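Workbench > Robots > Faults

Posted in February by the Gonine bench
Print this | E-mail this

The bowl job was meant to be the easy one. Wimport wanted bowls moved about a table by two arms, without drama, and we'd said yes before lunch. By run 3,143 I had started to believe in it. Then the right arm came down a finger's width too low and pushed on the rim of a bowl until Trallano, our control software, noticed and stopped everything. The bowl survived. My target of 4,000 clean runs did not. 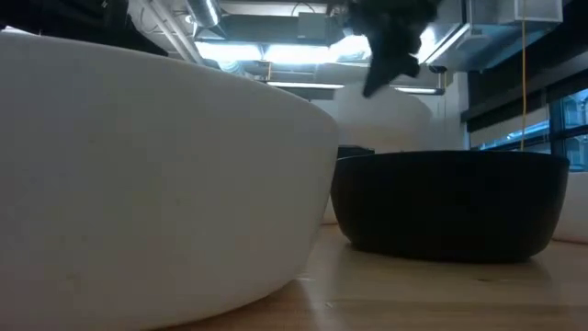

What the log said

The log said "contact, unexpected", and I suppose it was. The height offset for the right arm had gone back to its default after a restart. Trallano keeps 2 copies of that number and had loaded the older one, with great confidence. Odera, the bit that should compare them, had been switched off. By me, in a hurry, to get rid of a warning. The warning was about the offset.

So the speed is down to a crawl, Odera is back on, and each arm now has to do 3 slow dips over the bowls before it's allowed to close on anything.
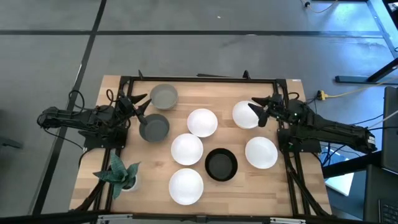 It's dull to watch and it has doubled the length of a session. Wimport have been told, and replied with a thumbs up, which I'm choosing to read as patience. The count starts again from zero after tea.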